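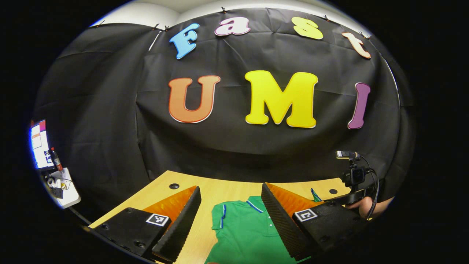

A Dolley acha que os passos desta secção deviam vir por ordem de importância, e o primeiro seria parar para almoçar. Mantivemos a ordem de execução, com as nossas desculpas.

4.2 Gravar demonstrações com roupa

1. Estenda uma peça na mesa, ao alcance dos dois dedos da pinça. Uma camisola polo serve, e a gola dará ao modelo bastante em que pensar.

2. Abra o Plumolier e crie uma sessão nova. O nome «teste_final_2» já está ocupado, em todas as instalações que conhecemos.

3. Confirme que os marcadores quadrados dos dedos são reconhecidos. Se a mão tapar um deles, mude a mão de sítio.

4. Feche e abra a pinça 3 vezes para calibrar a abertura.

5. Grave a dobra de uma só vez, sem pressa e sem floreados. O modelo aprende também os floreados.

6. Desfaça a dobra, mude a posição da peça e repita até ter 20 episódios.

Nota: o conjunto de base Genwood traz 201 episódios com polos. Os seus somam-se a estes e não os substituem, por muito melhores que sejam.

Cuidado: mantenha os dedos (os seus) longe das almofadas estriadas durante o passo 4.

Cuidado: não apague os episódios falhados. Marque-os como «falha» e siga para a secção 4.3.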